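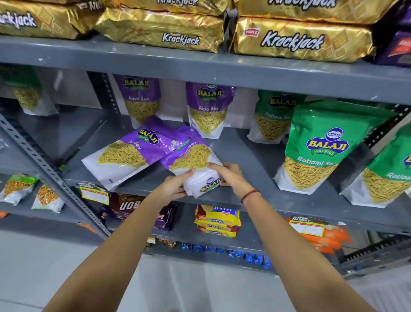

Packets of aloo sev and Ratlami sev on a metal shop shelf

Sev is a fried snack from India made by pressing a spiced gram flour dough through a perforated plate into hot oil. The strands may be as fine as thread or as thick as a pencil lead, and they are eaten by the handful or scattered over other dishes. Sev is made at home, by sweet shops and by packaged snack companies, and is sold wherever there is a large South Asian population.

Ingredients and preparation

The basic dough contains gram flour (besan), salt, a little oil and water. Turmeric, chilli powder, ajwain (carom seed) and asafoetida are common additions. The dough should be soft enough to pass through the press but firm enough to hold its shape when it meets the oil.

The press, called a sev maker or sancha, is a metal cylinder with a set of interchangeable discs and either a plunger or a screw handle. The cook fills the cylinder, holds it above the pan and moves it in a circle as the dough comes out, so that each batch forms a loose nest. The nest is turned once, lifted out when the bubbling dies down, and broken up after cooling. Thick sev takes longer to cook and needs a lower heat — if the oil is too hot the outside browns while the middle stays soft.

Varieties

Aloo sev, also written aloo bhujia by some makers, includes mashed or dried potato in the dough. It is usually thin and pale gold, with a softer bite than plain sev. Mint, dried mango powder and garam masala are often used to season it.

Ratlami sev takes its name from Ratlam, a city in Madhya Pradesh. It is thicker and spicier than most other kinds, and cloves and black pepper give it much of its flavour. Some versions also contain fennel or dried ginger.

Nylon sev is the finest type in general use and is mild in taste. It is mainly a topping. Other forms include lasun sev, flavoured with garlic, and palak sev, coloured with spinach.

Uses

Nylon sev is the usual finish for sev puri, bhel puri and other kinds of chaat. In Gujarat and Rajasthan thicker sev is simmered briefly with tomatoes to make a curry, sev tameta, which is served with flatbread. The sev goes in just before serving, as it softens quickly in the gravy. In Indore and the surrounding region it is put on top of poha at breakfast. It is also one of the main parts of many dry mixtures, along with peanuts, puffed rice and fried lentils.

Packaging and sale

Loose sev is weighed out from tins or glass-fronted bins in sweet shops. Packaged sev comes in sealed plastic pouches, and makers commonly give each variety its own colour so that shoppers can tell them apart. In the Balaji Wafers range, for instance, aloo sev has been sold in purple and white pouches and Ratlami sev in green and white ones, both printed with a picture of the strands.

Pouches are displayed upright on open shelves, laid flat in stacks or clipped to hanging strips. The strands break easily under weight, and small shops tend to keep the larger bags on the lower shelves.

Storage

Sev keeps well while the packet is sealed. After opening it takes up moisture from the air and loses its crispness, and it should be moved to an airtight tin or jar. Sev that has gone soft can be warmed for two minutes in a dry pan over a low flame and left to cool before it is put away. A stale or paint-like smell means the oil has turned rancid, and the sev should be thrown out.

See also

Bhujia
Chaat
Chakli
Gathiya
Murukku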